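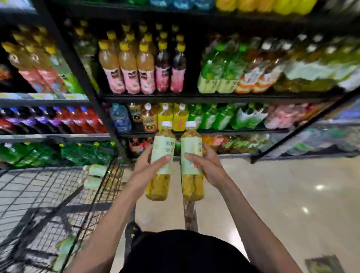 香橙绿茶: orange green tea, four characters, all of them in the notebook.

Learning to read in the grocery store

Thérèse Chisholm can't order dinner in Chinese. She can't ask for directions or talk about the weather, and when someone speaks to her at normal speed she catches the numbers and the word for "thank you." But put her in front of a shelf of sauces and she's off.

"That one's soy sauce, everybody gets that one early," she told me. "Then you see the same first character on the bean paste, and on the chili sauce, and you go, oh! It's 酱, it's the sauce character. You've got half the aisle."

I had asked her for half an hour to talk about how she is teaching herself to read Chinese from food packaging. We ended up at her kitchen table in Femgate from ten in the morning until well past lunch, and I went home with three pages of characters in my own terrible handwriting, feeling like I'd been given a present.

Thérèse is a retired piano tuner. She started two years ago in September, after her neighbor Firouzeh Kazemi brought her a bag of dried mushrooms and neither of them could work out the cooking instructions. "Firouzeh said, look it up on your phone. And I did, and the phone told me, and I soaked my mushrooms. But I kept looking at the bag. There was one shape on it that came up five times and I wanted to know what it was."

It was 水, water. She wrote it on the back of an envelope. The envelope turned into a notebook, a green one of 192 pages, and as of the morning we met there are 408 characters in it. Every one was found on something you can eat, drink or cook with. That's her only rule.

I wondered if that gives you a lopsided sort of vocabulary.

"Oh, completely lopsided! I learned 'preservative' before I learned 'mother.' I can read 'store in a cool, dry place' like a champion. But you would be surprised how much of life is on a package. You've got dates, so you get year and month and day. You've got colors and weights, north and south, mountain, river, east. You've got big and small. There's a lot of poetry on a box of crackers."

Her favorites are the ones where two plain words add up to something new. A potato is 土豆, an earth bean. Ham is 火腿, fire leg, and turkey is 火鸡, fire chicken. She laughed so hard telling me about the fire chicken that she had to put her cup down.

Drinks, she says, are the best place for a beginner. The names are short, the print is big, and the same few characters turn up over and over. "Take orange green tea. The last character is tea, 茶, and it has this little piece across the top that means grass or plants. You'll see that on a lot of vegetables too. Then the one for orange, 橙, has the tree on its left side. So before you can read either one, you know one's a plant and the other has something to do with a tree. And green, 绿, has silk on the left! Why silk? Dye, I suppose, thread, I don't know, I like to think about somebody picking out thread."

The first of the four, 香, means fragrant. She found it on sesame oil before she found it anywhere else, and then on bananas, and then on sausage. "It was like running into somebody you know at the airport," she said.

She does have a teacher now, sort of. Colton Leclerc, who taught Mandarin to adults for many years, meets her every couple of weeks and goes through her new pages. I called him afterward. He told me he had tried at first to steer her toward a regular textbook.

"She did one chapter, very politely," he said. "It was about introducing your classmates. She came back and said she didn't have any classmates. So we went back to noodles. And her recall is excellent, better than plenty of students I had in a classroom, I think because she remembers where she was standing when she met each character. I do make her say them out loud. She would skip that part if I let her."

Thérèse admits this. Her tones are, in her words, "a crime." She also gets caught out by the two styles of writing. Some packages use simplified characters and some use traditional, and the word she knows from one brand can look like a stranger on the next. Green is 绿 on one bottle and 綠 on another. For a while she entered them as separate characters, until Colton caught it and her total went down. She was cross for days.

Stylized lettering is her other enemy. "Those brushy ones on the fancy tins, or the bubbly ones on candy. I stand there and stand there. Then I turn it over and read the ingredients, where it's printed properly, and work backward."

She goes to the store with a pencil and allows herself five new characters a visit, no more. At home she writes each one out by hand ten times, adds what she found it on, and tapes in a piece of the wrapper if the wrapper is flat enough. The pages crackle when you turn them. There's a rice cracker page that still smells a bit like seaweed.

Her goal is 1,000. I asked what happens when she runs out of food.

"I don't think I will. I haven't started on frozen," she said, and went to get the dumplings out of the freezer so we could look at the bag.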